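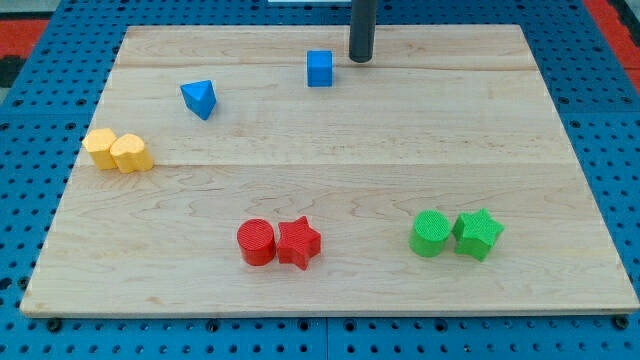 How to move everything to a new phone without losing your mind or your photos

The shop assistant will tell you it takes ten minutes. The shop assistant is young and keeps nothing. If you have had the same phone for four years, with a few thousand pictures of the dog and a banking app that treats you as a burglar, set aside an evening and read this through before you switch anything off.

I have done this for most of my family and half my street. What follows works for any two reasonably modern phones, whoever made them. The menus will have different names on yours, because menus always do.

What you need

Both phones, both charged. A cable that fits between them, or failing that a decent wi-fi signal. The little pin for opening the SIM tray, which came in the box and has been living in a drawer ever since. An unbent paper clip does the same job. You will also want a pen and a piece of paper, for reasons that will become clear around the time you forget your email password.

Step 1: Find out what you have got

Open the settings on the old phone and look for Storage. You will see a bar in several colours and a number that seems too large. Mine said 56 GB, of which 24 was video, and most of the video was the inside of my pocket.

Check that the new phone has room for all of it. People do buy a phone with less space than the one they are replacing, usually because it came in a nice green.

Step 2: Have a clear-out

This is optional in the way that flossing is optional. Sort your videos by size and delete the worst offenders first. Ten minutes on video is worth an hour on photographs. Then go down the list of apps. I found a spirit level, two separate torches and something called Flelolo, which I must have installed for a reason and which had been sending me a notification every morning for a year to say that it missed me.

Don't delete any app that holds money, tickets, boarding passes or codes. Leave those exactly where they are until the very end.

Step 3: Back up, twice

Use the backup built into the phone first. It is usually under Settings, then Accounts or System, then Backup. Plug the phone in, start it going, and look at the date of the last backup when it has finished. If that date is some time last November, it hasn't finished.

Then copy your photos somewhere else as well. Connect the phone to a computer, unlock the phone, tap the message that asks whether you trust the computer, and drag the picture folder across. The message vanishes after a few seconds if you ignore it, and then the computer will claim that your phone is empty. Unplug, plug in again, and be quicker.

My neighbour Terence Birkett skipped the second copy on the grounds that he had a cloud. He did have a cloud. It had been full since the spring, and it had been telling him so in small grey letters. He got his pictures back in the end, all but 318 of them.

Step 4: Write down the awkward things

Now the pen. You want the password for the account you use on the phone, the password for your email if that is a different account, your wi-fi password, and the PIN for your SIM card if you ever set one. Keep the paper away from the phone, and shred it when you are done.

If you use an authenticator app, the sort that shows a six-figure code which changes every 30 seconds, open it and look for Export or Transfer accounts. Some will move the codes by showing a square barcode on the old phone for the new one to scan. Some won't, and you will need to visit each website in turn. Either way, do it while the old phone still works. Of all the steps on this page, this is the one that generates the late-night telephone calls.

Step 5: Start the new phone

Switch it on and choose your language. Join your wi-fi. Before long it will ask whether you want to copy apps and data from another device. Say yes here. You can often do it later, but the option moves to somewhere deep in the settings and sulks.

Connect the two phones with the cable, or hold them near each other if you are doing it wirelessly. Both should show the same code or pattern. If they match, tap Next on each.

You will then be given a list: contacts, messages, call history, photos, apps, and so on. Tick what you want. I leave out the call history, having no wish to relive it.

Step 6: Leave it alone

The screen will give you an estimate of the time remaining. It is a work of fiction. It will say 40 minutes, then two hours, then 12 minutes, and will stay at "less than a minute" while you cook and eat a meal.

Don't pick up either phone to check the weather. Don't unplug the cable to see whether it is doing anything. Put both of them face up on something flat, with the chargers in if there is a spare socket, and go away. A cable transfer of an ordinary phone takes me between one and two hours. Wireless can take all evening.

If it really has stuck, and nothing has changed for an hour, cancel on both phones, restart them, and begin again with fewer boxes ticked. Photos are the usual culprit. Do everything else first, then bring the photos over from the copy on your computer, which you made in Step 3 and are now feeling rather smug about.

Step 7: Move the SIM

Switch both phones off. Push the pin into the tiny hole beside the tray - the tiny hole beside the tray, please, and not the microphone, which looks very similar and does not recover. Put the card in the new tray the same way round as it sat in the old one.

If you have an eSIM there is nothing to push. Look in the mobile network settings for a transfer option, or ask your provider for a new activation code. Do this during the provider's opening hours.

Step 8: Sign in to everything again

The apps will have arrived, but most of them won't know who you are. Work through them in this order: email, then banking, then messaging, then the rest as you need them.

Messaging apps often keep their own separate backup. Make a fresh one on the old phone, then restore it when you first open the app on the new one. If you tap Skip at this point, your conversations may be gone for good, along with the address of that plumber.

Banks will want to send you a text, and possibly to look at your face. Take your glasses off if they weren't on the last time.

Step 9: Wait a fortnight

Keep the old phone charged and in a drawer for two weeks. Something will turn out to be missing. It is generally voice memos, notes, or downloaded files, none of which seem to count as data in the eyes of the people who write transfer software.

Step 10: Wipe the old one

Remove your account from it first, under Settings and then Accounts, and turn off anything called Find My Phone or similar. Then look for Factory reset or Erase all data. Skip the first part and the next owner gets a phone that demands your password for ever, and they will know where to find you.

Take out the memory card as well, if there is one. Then sell it, pass it on, or recycle it. The other way to go is to put it back in the drawer with the last three, where I believe they talk.

Last checked September 2025. If a menu has moved since then, try the search box at the top of Settings.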